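Who Fills the Pill Boxes Now?

If your grandma or grandpa takes a lot of tablets, you might have seen a pill organiser. It is a plastic box split into little sections, so the Tuesday tablets don't wander off and join the breakfast ones. Somebody has to fill it. Filling one is fiddly. Filling 60 of them before lunch is enough to make a grown-up stare at a wall.

At the Nernside pharmacy workroom, that job used to belong to Fereshteh Naseri and Babak Karimi. They filled 800 boxes a month by hand, with good lighting and a radio they could never agree on. Now they share the work with a pair of robot arms called Skaltik. (The arms have one name between them. They haven't complained.)

What is a robot good at?

A robot arm can do the same move over and over without getting a sore wrist or wondering what's for tea. Your hands are much cleverer, but they come attached to a person, and people get bored. Bored people make mistakes. Ask anyone who has written out their spelling words 34 times.

What is a robot bad at?

Nearly everything you learned before you turned four. Picking up a small bottle sounds easy to you. A robot has to work out where the bottle is, which way it's lying and how hard to squeeze. Too soft and it drops. Too hard and you have a new shape of bottle.

That's why there are cameras on the wrists. Imagine having an eye just above each hand. It would be handy for tying shoelaces and awful for putting on a jumper.

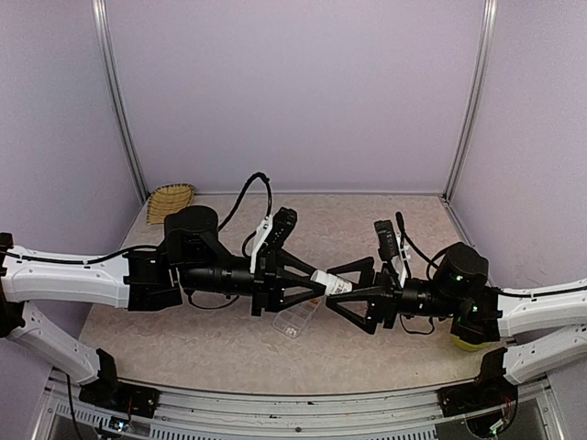 Two arms also have to take turns politely. One holds while the other pulls, or one lets go once the other has a grip, and if they get the order wrong it's a tug-of-war. Fereshteh spends part of every morning practising these moves with them, using bottles that don't matter. She says it's like teaching a toddler, except the toddler weighs more than she does.

So did anyone lose their job?

Good question, and grown-ups ask it too, usually in a quieter voice. At Nernside, no. But the jobs changed. Babak now checks every box before it leaves, and he phones customers to ask how they're going. He likes the phone calls. He misses the filling a bit, which surprised him. Other workplaces have made other choices, and some people have had to find new work, so it's fair to keep asking.

The radio is still there. Fereshteh picks the station until noon.

Contact Arnent Kids' Pages | © Arnent | Back to top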